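**Gasser compares finger pads for its hand-held gripper**

Brudton - The engineering workshop Gasser has started a comparison of finger pads for the hand-held grippers it uses to record handling tasks. The trial began in May and is led by Roswitha Haslinger, who joined the company from a textile firm in Stillov two years ago.

Cloth is the hard part, she says. A rigid part such as a bracket or a cup gives the fingers a clear edge to close on. A piece of woven fabric moves away, folds over itself and changes shape between one attempt and the next.

The team is testing two sets of pads. One is the standard set delivered with the tool, the other is a softer set made by the supplier Vareck. Both sets are used on the same linkage, so that the opening and the closing force stay the same. Each person in the trial picks up a corner of the fabric, carries it to a marked position and lets it go. So far the team has recorded 576 attempts, of which 224 were made with the softer pads.

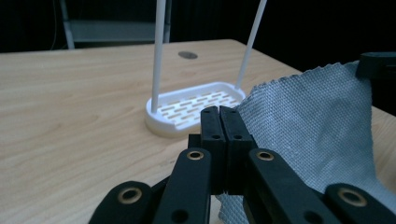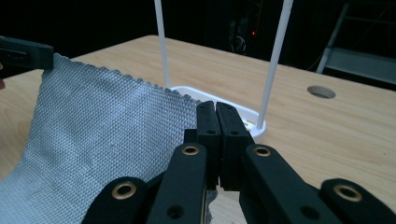

*The black two-finger gripper at the table with the woven cloth and the white stand, in two views.*

The first numbers do not show a clear winner. The softer pads dropped the cloth less often, but they also took hold of two layers when only one was wanted. This happened in 41 attempts, mostly near a folded edge. Ms Haslinger would like to see more recordings before she decides which set the company should order.

A second question is the camera. It is carried on the gripper itself and looks over the fingers, so the closed fingers can hide a part of whatever is behind them. Lorenz Imhof, who is responsible for the software, has asked for a mount which can be tilted by a few degrees. "With the present angle I lose the cloth in the last moment before the grip," he said. "For me this is the most important moment."

The workshop will also try the grippers under stronger lamps. Part of the recordings was made in rather weak light, and Mr Imhof wants to know if this has an influence on how well the fabric edge can be found.

The complete series should reach 1,991 attempts. Gasser will show both sets of pads at its open workshop in Brudton on Saturday, where visitors may try the tools themselves - the doors open at ten in the morning.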